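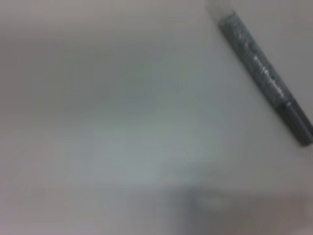 Lurelby Institute, Department of Mechanical Systems, Manipulation Group

Home Research Publications Datasets Contact
Publications > Technical papers > Gripper comparison > Section 4

4. Comparison of fingertips and wrist cameras

4.1 Setup

Two arms were mounted at the same white table, each with a parallel gripper and a small camera at the wrist. A third camera looked down on the table from above the arms. We compared two sets of fingertips, the flat Skorus tips and the ribbed Banen tips, on the task of picking up pens and placing them in a black mesh pen holder. All runs used the Aydoğan controller with its default force limit. We logged 2,000 attempts, of which 934 were made with the Skorus tips. The remainder were made with the Banen tips.

Pens are a hard case for a parallel gripper. A barrel that lies diagonal to the finger axis tends to roll when only one finger touches it, so the wrist has to turn before the fingers close. The other objects on the table were left in place as clutter and were not targets.

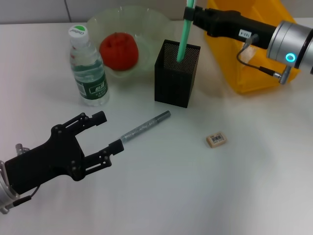
Figure 8. Overhead view of the work area. Left gripper open around a glitter pen; right gripper holding a green pen at the pen holder.

4.2 Wrist views

The wrist cameras have fixed focus. Near the table surface the image goes soft, and any arm motion adds blur. The outline and direction of a pen can still be recovered in most of these images, but small print on the barrel cannot. We therefore estimated the angle of the pen from its long edges and did not use printed marks as features.

At greater distance the wrist view is more useful. The rim of the pen holder shows as a dark square, and the yellow bin behind it is easy to separate from the gray panels by color. The glass bowl was harder. Its wavy rim gave weak edges, and the depth estimate on it was not stable. We masked the bowl by hand in the planner for both sets of fingertips. 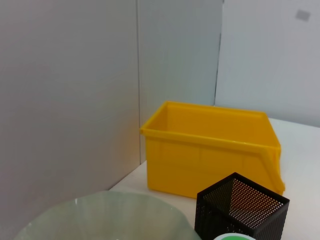 4.3 Failure types

Failed attempts were sorted into two types. In the first, the pen rolled out before both fingers made contact. In the second, the pen was lifted but struck the rim of the holder on the way in. Rolling was more common with the Skorus tips. Rim contact was seen with both sets and depended mainly on how far from the end the pen had been gripped. A grip close to the upper end left more of the barrel free to enter the holder.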